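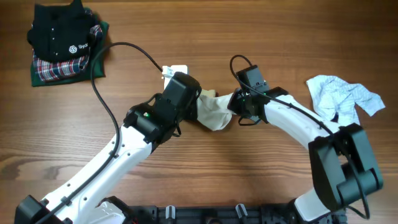 Yichen Lu
Project engineer, household tasks group, Dilteck

Progress report to Civell, second period
November 8, 2019

Dear colleagues at Civell,

In this period we worked only on folding of laundry. In April we agreed to leave the dishes for later, and I think this was a good decision, because cloth alone gives us enough difficulty.

Both arms now work on one table and share one program. The task begins with clothes lying on the table without order, and it should end with a folded pile next to the arms. The first part of the task, to find a piece and lift it, is mostly solved. The second part is the hard one. When both grippers hold a soft cloth, it twists and bunches between them, and then the program must find out where the corners are. A person does this with the fingers and does not think about it. Our grippers have no feeling in the jaws, so everything must come from the camera.

Results of the last test series: from 52 attempts with single pieces, 28 ended with a fold which Jinfeng Ding accepted as good enough for a shelf. In 9 attempts the cloth was dropped. In the others the fold was finished but crooked. Plain towels are the easiest. Shirts with a collar and buttons are still folded by hand, and I do not want to promise a date for them.

You asked if the Tullier shop could use the system for its returned clothes. My answer today is no. One piece takes 3 minutes, and a worker must stay close to free the cloth when it is caught. For a shop this saves no work yet.

The cables also need attention. They make wide loops over the table, and when an arm turns far they can touch the finished pile. Jin will deliver shorter ones, and we will fix them along the arms.

For the next period we plan to practice opening a crumpled cloth before the fold starts. We ask you to keep the budget for the second camera as it was agreed. The list of expenses follows in a separate letter.

With kind regards,
Yichen Lu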